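Three months with a pair of hand-held grippers

Posted 2019-04-29

Lesego Swanepoel runs data collection for Prarden, a small contract shop that records manipulation tasks for clients who train robot policies. In February the shop took a kit of two hand-held grippers on trial. Swanepoel agreed to go through what worked, what didn't, and what the shop would want changed before it placed a larger order.

The first thing to establish was what the kit replaced. Until this year Prarden used a leader-follower bench, called Botis in-house, in which an operator moved one pair of arms and a second pair copied the motion. "It was accurate, and it was bolted to the floor," Swanepoel said. "Every task had to come to the bench. If a client wanted a sofa, we had to find a sofa and get it through the door."

With hand-held units the operator carries the end effector to the work. Each unit is a two-fingered parallel gripper on a handle, with a wide-angle camera mounted so that its own fingertips stay in view. The operator works one in each hand. The fingers are driven through a linkage and faced with blue ribbed pads.

Swanepoel's acceptance test was a household sorting set: soft toys, rubbery toys, bands and an open plastic bin, with all handling done by the grippers. The set was chosen for its variety of stiffness. "Rigid blocks tell you very little. Any gripper will pick up a block. Plush compresses, and the pads have to hold it without the operator bottoming out the stroke."

The bin was placed on a fabric seat for this part of the work, a surface that gives slightly under load. Swanepoel said the grippers coped with it better than the bench had, as the operator corrects for movement without thinking about it.

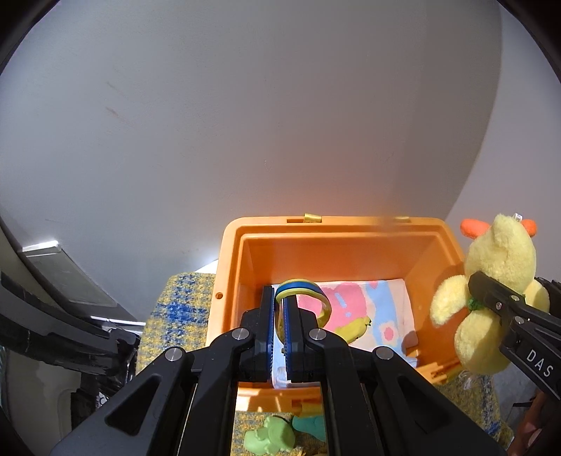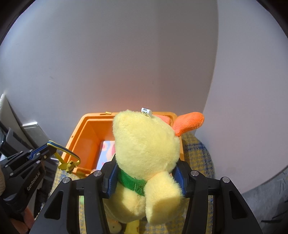

Two-handed work was the main reason for the trial. A single unit can fill a bin, but clients increasingly ask for both hands in view, each with its own object. Swanepoel's view is that the second gripper should be treated as a source of context as much as an actuator. "The camera on one hand sees the other hand come in. That gives you a relative pose check you don't have to pay for. If the tracking says the hands are apart and the picture says they're nearly touching, you throw the episode out."

Throwing episodes out takes up a fair part of the job. The shop recorded 2000 episodes during the trial and rejected 788. Swanepoel did not regard the figure as alarming. Most of the rejections came from the first weeks, before the operators had settled on a pace, and the largest single cause was motion too quick for the tracking to follow.

"People move their hands fast. They've had them all their lives," Swanepoel said. "You have to train them down to a speed the robot can reproduce. We put a metronome in the room for a while. It was unpopular, but the rejection rate dropped."

Lighting was the second cause. Prarden does not black out its rooms, and direct sun on glossy plastic can saturate part of the image. Swanepoel prefers to keep a proportion of such episodes and tag them. Clients whose robots will work in houses generally want them. One client, Dammont, asked for them to be removed and later asked for them back.

On the hardware itself, the report was mixed. The linkage pivots showed no measurable play at the end of the trial. The pads wore well on fabric and less well on rubber, which tends to drag at the ridges when the object is pulled sideways out of the grip. Prarden changed 3 pads in all. The change is done with a small driver and takes a few minutes, though the screws are short and easily lost in carpet.

Weight drew more complaints. Swanepoel's operators work in blocks of 40 minutes, down from an hour on the old bench. "On the bench the arms were counterbalanced. With these you're holding the thing up. The forearm goes first, then the shoulder. I'd give up some stiffness in the outer arms for a lighter unit."

The opening width was adequate for everything in the household set. Large plush had to be taken at a narrow part, such as the neck or a limb, and operators picked this up quickly. Swanepoel noted that it introduces a bias in the data: if every toy is grasped at the neck, the policy learns to look for necks. The work sheet now specifies a grasp region for a portion of the episodes.

Software was the weakest part of the package. Calibration between the two units must be repeated whenever either is power cycled, and the routine gives a pass or a fail with no residual. Prarden wrote its own check, a script named Aubert, which reads the logs after each session and plots the error per hand. "A vendor should be giving me that number," Swanepoel said. "If I have to guess whether a pass was a good pass, I'll recalibrate every time, and that's ten minutes gone."

File handling was described as acceptable. The recordings from the two hands are written separately and joined afterwards on a shared clock. Drift between the clocks stayed within one video frame in every session Swanepoel checked. The export tool crashed on long sessions until an update in the second month, and has been stable since.

Asked who should consider a kit of this sort, Swanepoel drew the line at force. The units record finger position and pose, and nothing about how hard the operator is squeezing. For sorting, placing and tidying, that is enough. For fitting connectors or turning a stiff lid it is not, and Prarden has kept the Botis bench for those jobs.

"I wouldn't sell the bench," Swanepoel said. "I'd move it to a smaller room."

The comparison on throughput favours the hand-held units. The bench averaged fewer than half as many accepted episodes per shift on the same set, with most of the difference in setup and reset time. Resetting a bin of toys by hand is quick when there are no arms to park first.

Prarden has extended the trial and ordered a second pair, with a request for lighter handles and a calibration residual in the log. The next batch is 700 episodes of kitchen drawer work, to be recorded in a rented flat. Swanepoel expects the drawers to be harder on the pads than anything in the toy set, and has ordered spares, along with a box of the short screws.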